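Imprimir esta página | Enviar por correo

Apuntes de la sesión 4: leer un presupuesto municipal sin perder la paciencia

Bueno, vamos a lo que quedó colgado el otro día, que se nos echó la hora encima justo cuando Jintana preguntó por las modificaciones de crédito. Llego a eso más abajo, pero antes quiero repasar la diferencia entre las tres clasificaciones, porque en los ejercicios que me entregasteis hay bastante lío (y es normal, a mí me costó un invierno entero).

Todo gasto de un ayuntamiento se puede mirar de tres maneras. La orgánica dice quién gasta: la concejalía, el servicio, el organismo autónomo. La de programas dice para qué: alumbrado, bibliotecas, recogida de residuos. Y la económica dice en qué: nóminas, compras, intereses, obras. Es el mismo euro visto tres veces. Si sumáis las tres tablas os saldrá el triple del presupuesto, y en dos de los trabajos pasó eso, ¡así que ojo!

De la económica me basta con que reconozcáis los capítulos de gasto a simple vista. El 1 es personal, el 2 bienes corrientes y servicios, el 3 gastos financieros, el 4 transferencias corrientes, el 5 el fondo de contingencia, el 6 inversiones reales, el 7 transferencias de capital, el 8 activos financieros y el 9 pasivos financieros, o sea, devolver préstamos. El 2 es mi favorito, porque ahí dentro están las contratas, y las contratas son media vida de un municipio.

Vamos con el caso de Stedimham, que es el que usaremos hasta el final del curso. Tenéis el fichero en la carpeta compartida: 56 columnas, de las cuales os van a servir ocho o nueve. Las demás son códigos internos del programa de contabilidad. No las borréis todavía, eso sí, escondedlas, que luego alguna hace falta para cruzar con los contratos.

Lo primero que veréis es que el mismo proveedor aparece escrito de varias formas. Damex sale con punto, sin punto, en mayúsculas y con un espacio delante que no se ve (el espacio delante es mi pesadilla personal). Antes de sumar nada hay que unificar. Yo lo hago en una columna nueva y dejo la original intacta, y os pido que hagáis igual, porque si el criterio resulta malo hay que poder volver atrás.

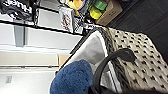 Ming-te Chuang propuso en el foro unificar por número de identificación fiscal y olvidarse del nombre. Me parece muy buena idea y es lo que haría siempre que el campo venga relleno. En Stedimham hay más de 200 facturas sin él, casi todas de importe pequeño, y para esas no queda otra que ir al nombre. Con Torneck cuidado: hay dos sociedades distintas que comparten la palabra, una de mantenimiento y otra de suministros, y si las fundís os sale un gigante que no existe.

Ahora sí, las modificaciones de crédito. El presupuesto que se aprueba en el pleno es el inicial. Durante el año se amplía, se transfiere de una partida a otra, se incorporan remanentes, y lo que resulta es el definitivo. Cuando un titular diga que el ayuntamiento ha gastado el 70 % de lo previsto, lo primero es preguntar sobre cuál de los dos está calculado. Y después, en qué fase: autorizado, comprometido, obligación reconocida o pagado. Para casi todo lo que haremos aquí usaremos obligaciones reconocidas sobre crédito definitivo. Escribidlo en la cabecera de vuestras tablas, por favor, que luego me paso el domingo adivinando.

Un ejemplo corto. La partida de poda arranca con 2.000 euros, en agosto recibe una transferencia desde limpieza viaria y termina con el doble. Si se reconoce por 2.000, ¿está ejecutada entera? Sobre el inicial, sí. Sobre el definitivo, la mitad. Las dos cuentas son correctas y cuentan cosas muy diferentes, de ahí la manía mía con las cabeceras.

Para el próximo día:

- Unificad proveedores en el capítulo 2 y apuntad en una hoja aparte cada decisión dudosa.
- Calculad la ejecución por programa, con inicial y con definitivo.
- Leed la memoria del contrato de Nieminen, sobre todo el apartado de prórrogas. Es largo y está escaneado torcido, paciencia.

Si a alguien se le abre el fichero con los acentos rotos, al importar hay que elegir UTF-8 y, como separador, el punto y coma. Los decimales van con coma, así que comprobad que la columna de importes se haya leído como número antes de hacer la primera tabla dinámica.

Contacto | Material del curso, se puede copiar citando la procedencia | Volver arriba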